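4. Entering your bracket in the office pool

Open Dudico and choose Pools, then Join. Type the pool code your organiser sent you. Codes are case-sensitive.

4.1 Tap each first-round match and pick a winner. Your pick moves to the next round by itself.

4.2 Enter a tie-break score for the final. Use a whole number, such as 123.

4.3 Press Lock. You can unlock up to 3 times before the first tip-off.

Note: a pool holds up to 2,000 brackets. If yours is full, ask the organiser to open a second one.

Caution: changing your display name after locking removes you from the Casau leaderboard until the next refresh.
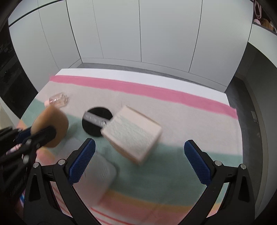
5. Score alerts

5.1 Go to Settings, then Alerts.

5.2 Choose Final scores only or Every lead change.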